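Wirlow Shared Laundry Room
Progress note, July
To: Larasati Santoso, Branero small grants
From: Prasetyo Wattimena

Larasati, quick one before the board packet goes out. Numbers first, then the rest. Sorry it's choppy.

Money
Grant was 2000. Spent so far 1726, leaves 274. Biggest chunk was the two folding tables, then shelving, then baskets. Receipts are in the blue folder, Ville is scanning them Sunday. One still missing (hooks, small).

Use
155 sign-ins for the month. Roughly 22 households coming back regular, going by the sheet. Evenings are packed, mornings still slow. Wahyudi wants to try opening at 7 a.m., we'll see.

Baskets
Old ones were cracked and the rims snagged things. Switched to gray plastic with an orange handle, holes in the walls so air gets thru. Clean cloths get folded and go straight in, basket stays on the white table till somebody shelves it. Works OK. People still leave them on the floor by the door, working on that. 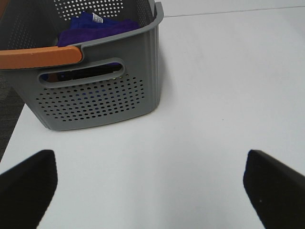 Still to do
- Labels for the baskets. Tried tape, it peels. Mawar is pricing clip-on tags.
- Second shelf on the back wall. Brackets came in the wrong size, sent back, waiting on Szekeres for the replacements.
- Written folding guide by the tables. Draft is done, needs a Malay version and somebody to check my spelling.
- Drain in the corner is slow agian. Landlord told twice.

Changes from the plan
We said we'd buy an ironing station. Holding off. Only a handful asked for it and the outlet on that side trips when both dryers run. Would like to move that line to more cloths and a second set of baskets, same kind. Need your OK in writing, email is fine.

Next report
Same format unless you want something diffrent. If you need the sign-in sheets, say so and I'll copy them, names blacked out. Best time to call is after 4, I'm at the room till about closing most days.

Prasetyo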